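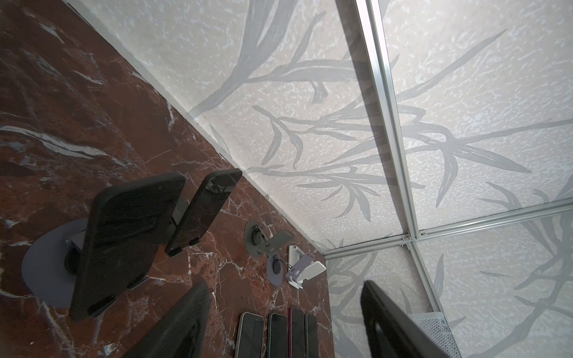 Olholm Hanging Browse Feeder

I started making these for the goats at Grernham, our little farm park, and then the keepers next door wanted some for their tapirs, so now they're on the website! It's a steel mesh feeder that hangs from a beam or a stout branch, and you stuff it with willow, hay, greens, whatever your animals like to pull at. The holes are big enough for a tongue or a muzzle and too small for a whole head (I had a very determined pygmy goat test that one for me). 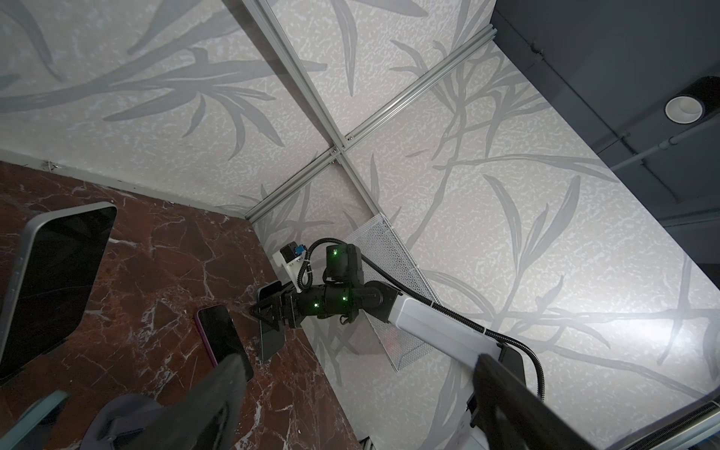

Phone and tablet on the marble.

The Olholm comes in two sizes. The small holds 7 pounds of hay and the large holds 20, and both are filled through a hinged lid with a keeper-side latch - you can do it one-handed with a bucket in the other. There are no sharp ends inside. I file every one of them myself, which takes forever, and that's why I only send out three batches a year. The next lot ships in February.

Each feeder comes with a swivel, a yard of chain and a spare latch pin. If you want it lower for tortoises or rabbits, ask me for the Poojary floor stand, sold separately. Please don't hang the large one from a fence rail. It's heavy when it's full and the rail will sag.
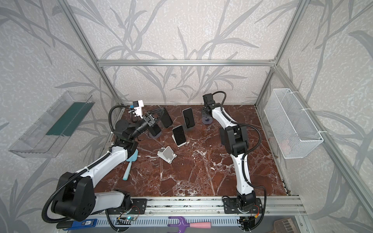

Two arms over the tabletop.

To clean it, take out the old browse, hose it down and let it dry with the lid open. Any zoo-safe disinfectant is fine, just rinse it well.

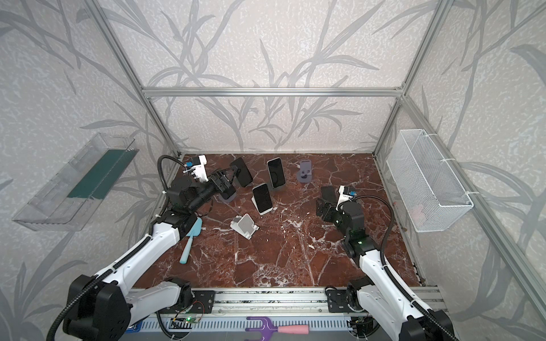
Clodagh Dolan wrote in to say that her alpacas ignored the small one for three days and then wouldn't leave it alone, and could she please get a second before they start a fight over it.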